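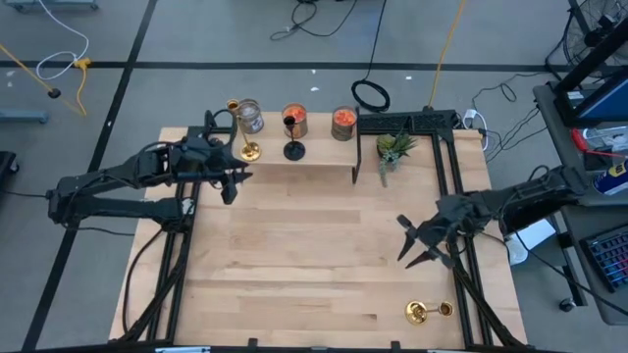 Planning and Buying Equipment, Session 3: The Budget for a Two-Arm Bench
Notes by Kalliopi Kovačević

OK, picking up where we stopped on Monday! You all had the arms priced nicely, and then most of the sheets just ended. That's the usual mistake (I made it myself on the Dremcombe job, and I was still signing purchase requests in April). The arms are the easy line. You get a quote, you paste it in, done.

1. The table and its frame
Decide how far both arms need to reach before you order a tabletop. Then add floor space for a cart, the screen, the keyboard and the power strip, plus room for a person to walk past it all with a box in their hands. I put 2000 dollars on this line for the class exercise. Please use the same number so we can compare sheets.

2. Grippers and fingers
Fingers are consumables, so budget them like printer ink. Write down what you'll be picking up first, and choose the fingers second. A thin stem with a little cup on top asks for something quite different from a fat round tin, and if your list has both, say so in the quote request. Krasniqi quoted us 7 weeks on spare fingers, so order the spares with the first set.

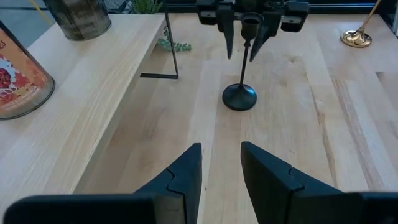
3. Things to pick up
Yes, this gets its own line! Candlesticks, cans, a plant or two, a shelf to stand them on. I allow 400 dollars and I buy doubles of anything I like, as shops stop carrying stuff without warning. Keep the receipts in one envelope.

4. Power, cables and the room

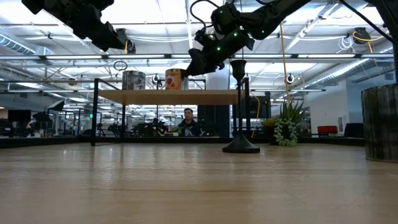 Room costs are where I see sheets go wrong by the most. On the Jorkance plan they came to 35 percent of the total, and the first draft had them at zero. So walk the room with a notebook and look up as well as down. A yellow cable dropping straight from a high ceiling means somebody had to get up there, and that's a lift rental (I use Usorent) and a morning of labor. Same goes for cameras hung overhead. Check the light fixtures while you're up there, and ask who has desks nearby, as they'll want to know when the drilling starts.

For next time: bring your sheet with all four lines filled in, and one written quote for any of them. Email is fine, a screenshot of a shopping cart is not.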